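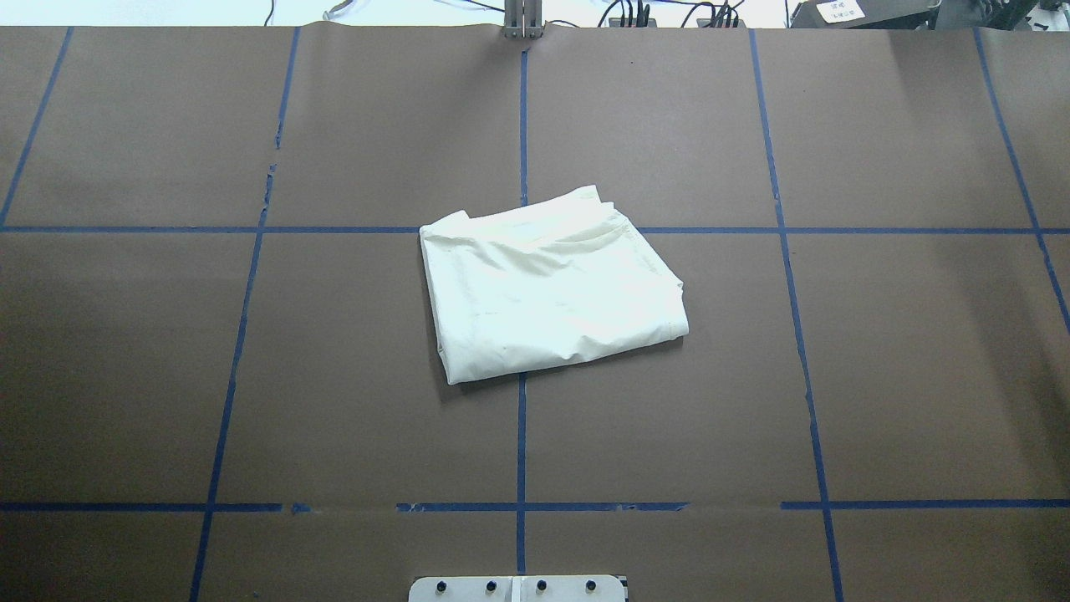

## Thread: Is a newsletter worth it if 70 people read it?

**bednarek_bakes**

I run a two-person bakery in Makville and have posted to the shop's page every day since October. We have 1,005 followers. Last week's rye bread post was seen by 116 of them, and one of those was my mother, who already knew about the rye bread.

So I started an email list. It has 70 names on it. My business partner thinks I've traded a big empty room for a small one. Do I keep splitting my time, or pick one?

---

**Tekarthorpe**

Pick the list. You own the list. The page belongs to a company that can decide tomorrow that bread is out of favor.

---

**midnight_scheduler**

> You own the list.

People say this like it's a deed to some land. Half my list is addresses folks made up to get a coupon. I "own" a man called asdf.

Keep the page. New customers find you there. Who goes looking for a bakery's email signup?

---

**Tekarthorpe**

If asdf never opens anything, take him off. Ten minutes' work.

---

**midnight_scheduler**

He opened one in the spring. I have hopes for him.

---

**Darragh Madigan**

I do this for a living, so weigh that as you like. bednarek, what do you want people to do when they see a post? Come in that morning? Order a cake three weeks out? Those are different jobs. The page is fine for "we have rye until noon." Email is better for cake orders, holiday hours and anything a person might need to dig up later.

Also, what time are you posting?

---

**bednarek_bakes**

4:40 a.m. That's when the ovens are going and I have a free hand.

---

**Darragh Madigan**

Well, there's your 116.

Write it at 4:40 if you must, then schedule it for 7:15 or so, when people are deciding about breakfast. Try that for a month before you change anything else.

---

**quietfeed**

Going to disagree with the schedule-everything crowd. I ran the page for a hardware store in Brornent and tried morning, lunch and evening. Timing barely moved it. What moved it was answering comments. We used to leave them sitting for days, and once I began replying before closing time, the same forty regulars started talking to each other under the posts. One thread about hinges went on for a week.

---

**midnight_scheduler**

I'd read the hinge thread.

---

**quietfeed**

It got heated. Somebody left over brass.

---

**Tekarthorpe**

Nice for the regulars, but did it sell hinges?

---

**quietfeed**

Some. I couldn't give you a clean number, and I'd be wary of anyone who could. People came in and mentioned it at the counter.

---

**Darragh Madigan**

That's a fair point about comments, and I'd put it ahead of timing for a shop this size. I still wouldn't post at 4:40.

---

**bednarek_bakes**

OK, plan so far: page three times a week, scheduled for breakfast. Email every other Thursday with the cake calendar. I answer comments after the lunch rush. Signup sheet by the register, and my partner has agreed to point at it.

How long should the emails be? The first one ran to four screens. There was a section on flour.

---

**Tekarthorpe**

Cut the flour.

---

**midnight_scheduler**

Keep the flour! It's the only part I'd open it for.

---

**Darragh Madigan**

Put the order deadline at the top and the flour at the bottom. Then check how many people reply. With 70 readers you can simply ask them what they want — 15 answers would tell you more than the stats page does.

---

**bednarek_bakes**

Asked at the end of this morning's email. Three replies already. Two want the flour section, and one is my mother asking why she gets everything twice.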